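How to wash a fabric bag by hand without spoiling the colour

Many people in our sewing group in Trultcombe ask me how I clean my bags, so I write it down one time properly. I have made and washed bags for 11 years, first in Maltau and now here. The method is slow, but the colour stays and the shape stays also.

What you need
A basin or a clean sink
Mild liquid soap, the kind for wool
A soft toothbrush
Two old towels, in a light colour

Step 1. Empty the bag
Take everything out, also from the small pockets. Pull the lining outside if it is loose enough and brush the crumbs from the corners. I once washed a pen together with my favourite bag, and the lining is still grey from it.

Step 2. Test the colour
Wet a corner of the towel, put a drop of soap and rub on a hidden place, for example inside the seam. If the towel takes colour, use only cold water and work quickly. Dark blue and red are the worst in my experience.

Step 3. Look after the zipper
Brush the teeth dry, along the whole length and on both sides. Dust in the teeth becomes a paste when it meets the water. My friend Gholamreza Mazandarani rubs a little candle wax on the teeth after washing — I tried it and the slider moves much better.
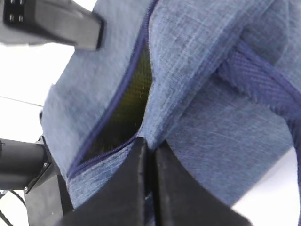
Step 4. Wash
Fill the basin with lukewarm water, not more than 40 degrees, and mix in one small spoon of soap. Press the bag down with flat hands and let it go again. Do not twist it. For a stain, use the toothbrush in small circles and start from the outside of the stain. Ten minutes in the water is enough.

Step 5. Rinse
Change the water until you see no more foam. Usually I need three changes, for a thick lining four.

Step 6. Dry
Roll the bag in the first towel and press. Then fill it with the second towel, so it keeps its shape, and leave it in the shade with the zipper open. In August mine is dry by the next morning, but in winter it can take two days. Please don't put it on the heater. If the lining still feels cool to your hand, it needs more time.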